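Home | Ask | Topics | Tools & Robots | Newest | Sign in

Can a machine clear up after dinner yet?

Posted by bukero_kitchen in Tools & Robots

I run a small supper place in Drendley, two rooms over a shop, and by the end of the night there are trays everywhere: on the side tables, on chairs, on the floor by the railing where people like to sit. My back is not what it was! I keep seeing clips of robots folding towels and loading dishwashers, and I love them, I watch every one. So what can they do right now in a place like mine? Mostly I want something that picks up a serving tray with two handles, carries it to the hatch and puts it down without tipping it. I could spend 400 a month on a rental if it did that much. Is anybody close?

3 replies

flimbridge_fitter

Closer than they were, and I say that as somebody who gets excited about this stuff and has been let down plenty. I look after the machines in a packing shop and we have had one arm on the line since April. It moves cartons from a belt to a pallet and it is wonderful at it, all day long. But the cartons come to it the same way up in the same spot.

Your tray is a harder job than it sounds. It's wide, so one hand won't do, and the two hands have to agree with each other the whole way up. If the left side rises a bit sooner, the glasses slide. A low rim gives the fingers very little to get under, and a tray lying flat on a floor gives them even less.
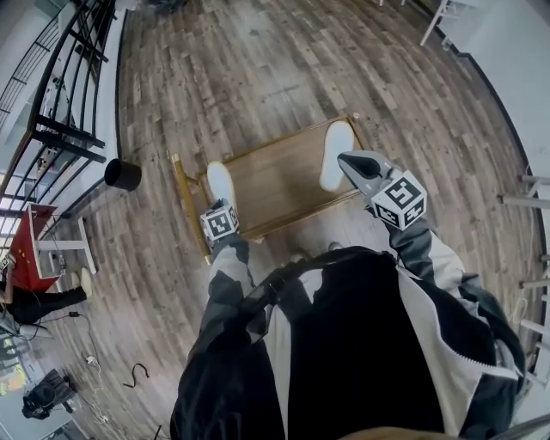 The good news is that two-handed lifting is where a lot of the effort is going now. Soft fingers help a great deal - they give a little at the edge of the wood and don't chew it up the way hard metal jaws do. I've tried hand-held grippers on a tray myself and it makes you respect your own thumbs! You keep wanting to tuck a finger underneath, and there isn't one to tuck.

For your rooms I'd say the lifting is the part to wait for. Carrying is much further along. Get a rolling shelf unit that follows a set path to the hatch, load it by hand at waist height, and you've saved most of the walking. Measure your doorways first. Ours was 2 inches too narrow for the first cart we tried and it had to go back.

calvo77

no. stairs

old_hatch

Agree with the first reply about the cart. We rented one for a canteen with 26 tables and paid 1,905 for the season, delivery included, and I'd do it again tomorrow. It did get stuck on loose cables, so tape those down or run them along the wall before you let it loose. Bags and chair legs too. It sees a chair fine but a strap on the floor it will happily drive over and then sit there beeping.

What I'd add is to ask for a trial in the evening, with your own trays and your own lights. Ours was perfect at 10 in the morning and much more nervous after dark, when the lamps were on and people had their legs stretched out. The staff got very fond of it anyway. As for picking a tray up off the floor, I haven't met a rental that will do it, but I'd be first in line. If you hear of one please come back and post here!

bukero_kitchen

Thank you all, this is great. No stairs between the tables and the hatch, luckily, only one up from the street. I'm going to measure the doors tonight and ask for an evening trial. Does the cart mind rugs?

Contact | Copyright and terms | Back to top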